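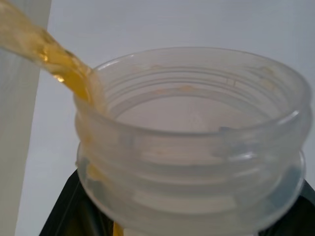 # An afternoon with the woman behind Bratero

I'd been walking past Bratero for most of a year before I went in. It's the refill shop on the corner of Deng Street in Rindthorpe, in what used to be the shoe repair place, and if you don't know it, you bring your own jars and bottles and fill them with whatever you need: rice, dish soap, olive oil, maple syrup, laundry powder, peanuts. You weigh the empty jar first, you fill it, you weigh it again, and you pay for the difference. I had somehow decided this was going to be complicated and that I'd embarrass myself, so I kept buying soap at the supermarket.

The owner laughed when I told her. "Oh, you're the standard customer," she said. "People look in the window for six months. Then one day they come in holding a single jam jar like it's a ticket."

She asked me to leave her name out of this ("put the shop's name in, the shop needs the business"), so I have. We talked in the back over coffee, from two o'clock until she had to go out front for the after-school crowd, and I came home with far too many notes and a bag of dried apricots.

## Before the shop

She spent 4 years in the office of a packaging company, which she thinks is very funny and which I also think is very funny. Her job was checking orders for bottles and lids. "I could tell you the neck size of any shampoo bottle in your bathroom. It's no use at parties. It's quite a lot of use here, because people bring me a bottle and they've lost the cap, and I go to the drawer and find them one."

She means an actual drawer. I saw it – it's an old tool chest, full of caps sorted by size, and she won't charge for them.

What got her out of the office was a flooded basement. She was emptying it with her sister and they kept pulling out plastic tubs and bottles she'd been saving because they were perfectly good. They put them all on the lawn and counted them, and there were 128. "My sister said, you either need a shop or a doctor."

She opened the following September with shelves from a closed-down pharmacy and a loan she still doesn't like talking about. The first month was rough. She'd stocked everything she personally wanted to eat, so there were five kinds of lentils and no sugar. "A man came in and asked for sugar. Next person, sugar. By lunch I'd gone to the grocery store and bought sugar at full price so I could sell it to people at a loss."

## What people buy

I'd assumed it would be mostly dry goods, and it's the liquids that pay the rent. Oil, vinegar, syrup, hand soap. She has 78 products on the list right now, and by her reckoning a dozen of them keep the lights on.

"Dish soap is number one. It isn't romantic. I have beautiful pink peppercorns over there, I've had the same beautiful pink peppercorns since spring, and meanwhile I can't keep dish soap in the building."

Thick stuff is its own department, apparently. Anything that pours slowly in July pours very, very slowly in January, and she's learned to move the syrup drum away from the front door before the first frost. The first winter she didn't, and a customer stood at the tap for so long that the two of them ended up discussing his divorce.

I asked what she'd tell somebody filling a bottle for the first time. She had opinions ready!

"Slow down, that's the main thing. Everybody looks at the stream. Look at the level in the bottle. With honey you stop before you think you should, there's always more coming. And tip the bottle a little, let it run down the inside, you'll get less air in it. Wide mouth if you can. People bring me these gorgeous skinny antique bottles and I have to get the funnel, and then I have to wash the funnel."

How many times a day does she wash the funnel? She just looked at me.

## The scale and the arguments

The scale by the counter is a Henovero, secondhand, and she loves it the way some people love a truck. It prints a small sticker with the weight of your empty jar, and if you leave the sticker on you can skip that step next time. Mine's still on. I've been strangely proud of it.

It's also where the arguments happen, though she says there are fewer than you'd expect. Mostly it's people who forget to weigh the jar empty, fill it to the top and then want to know what they owe. She keeps a notebook of common jars and their weights for exactly this, and she'll usually round in the customer's favor. "I lose a few cents. I'd lose more by making somebody pour out a pint of vinegar in front of a line."

The other argument is price. She doesn't pretend everything is cheaper. Oats and rice are, spices are by a mile, and the oil isn't, and she'll tell you so if you ask. I liked that. I'd come in ready for a speech about saving the planet and she never gave me one. When I poked at it a bit she shrugged.

"I have regulars who come for the planet and regulars who come because they live alone and want two eggs' worth of flour. I don't check at the door. Somebody living by themselves has a terrible time in a supermarket, have you noticed? Everything's for a family of five."

I have noticed. I have half a cabbage in my fridge that says so. 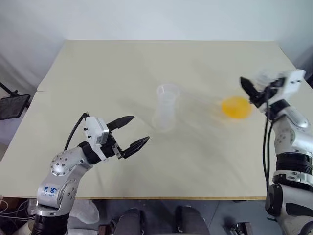
*Over the big cream-colored table.*

## What's next

She's got a loyalty card now, a paper one with a stamp, and over 177 people have filled one up and started another. She'd like to open an hour earlier for people on their way to work, but that means finding somebody who likes mornings. She'd also like to stop carrying shampoo bars, which she says go soft and stick together and make the whole left wall smell like a hotel.

And she wants a second syrup. I said surely one was enough, and got ten minutes on dark versus amber, with tasting spoons. I went for the dark. She told me everyone says that and then buys the amber.

By then it was past three and I could hear kids at the peanut bin, so she went out front and I packed up my things. If you're going, they close at six, the door sticks, and please rinse your jars and let them dry all the way before you bring them in. She asked me to put that last part in twice. Dry all the way.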